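4. Checking the wavelength reading

The Clumitz panel shows wavelength to six decimal places. Do not take all six at face value. The last two drift with room temperature, whatever the brochure says.

1. Let the laser run for 41 minutes.
2. Lock to the reference cell and record 9 readings.
3. Throw out the first 4.

Caution: A green "LOCKED" light only means the servo is quiet. It may be sitting on the wrong line.

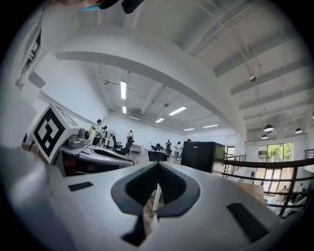 Fig. 6. White cube with square black-and-white marker.

4. Compare the rest with your own line list.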